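Torkport Households Bulletin
Water and Laundry: hardness readings and what they mean for your wash
Oct 6, 2024

The supply to the eastern half of Torkport was switched from the Brenine borehole to the McPhee reservoir blend in April. Several residents have since written in about stiff towels, grey whites and powder residue in the drawer. Coralie Halliday has gone through the readings logged at the pumping station, and the main points are set out below.

Hardness is a measure of dissolved calcium and magnesium. These react with soap to form an insoluble scum, which settles in the weave of the cloth and is only partly removed by rinsing. Ribbed, looped and brushed fabrics hold more of it than flat weaves. Modern detergents contain builders that bind the calcium before it can react, but the dose has to match the water. A dose set for soft water will run out of builder early in the wash, and the remaining calcium is free to deposit on the load and on the heating element.

The McPhee blend is harder than the Brenine supply and varies more through the year. Readings are highest after a long dry spell, when the reservoir is low and the proportion of groundwater is raised to compensate. Households west of the canal are still on Brenine water and need make no changes. 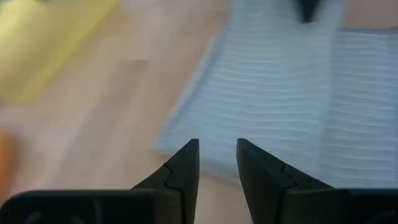 Should I add fabric softener if my washing has gone stiff?

Try the detergent dose first. Softener coats the fibres and masks the stiffness, but it does not remove mineral deposits, and it makes towels less absorbent. Move up to the hard water line on the packet and run three or four normal washes before judging the result.

For items that are already stiff, a single hot wash with a soda-based water softener in the drum and the usual detergent in the drawer will shift most of the build-up. Check the care label for the maximum temperature. Wool and silk should be left out.

Filling the drum too full has a similar effect to underdosing, as the rinse water cannot pass freely through the load. Leave a hand's width at the top for cottons and half the drum for synthetics.

Descaling the machine is a separate job. Run it empty on the hottest cycle with citric acid, following the quantity given on the pack. Do not combine this with bleach.

Huia Grimshaw has 40 hardness test strips left from the spring order. They can be collected from the Prullora Road office, 2 per household. Dip the strip in cold water from the kitchen tap, shake off the excess and read it against the chart on the sleeve. Readings from a tap fed by a softener are of no use to the survey.

Please return the result slip with your postcode. Slips without a postcode cannot be entered.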